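Bamboo Boards and Small Counters: Your Questions

Do I need a special oil?
I doubt it. Plimar sells one, and the label makes large claims for it. Plain food-grade mineral oil has done the same job on my boards for 7 years.

Is bamboo really kinder to knives than wood?
Sellers keep saying so. Bamboo is a hard grass held together with glue, and my knives need sharpening more often since I switched. Brenda Hulme wrote in to disagree. She may have better knives.

Can it go in the dishwasher?
Some packages say it can. I've split two boards that way and won't try a third.

Are "antibacterial" boards worth paying extra for?
I'd want to see the test first. I asked Katholm for theirs and got a brochure. Soap, hot water and drying the board on its edge cost next to nothing.

Do I have to own a matching set?
No. One big board and one small one cover most cooking.

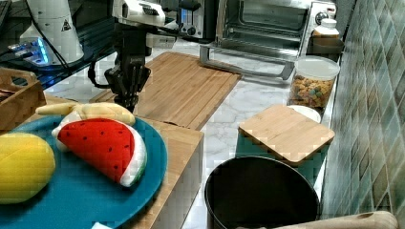

How often should I oil a bamboo board?
When it looks dull and feels rough. For most home cooks that means every month or two, whatever the bottle tells you.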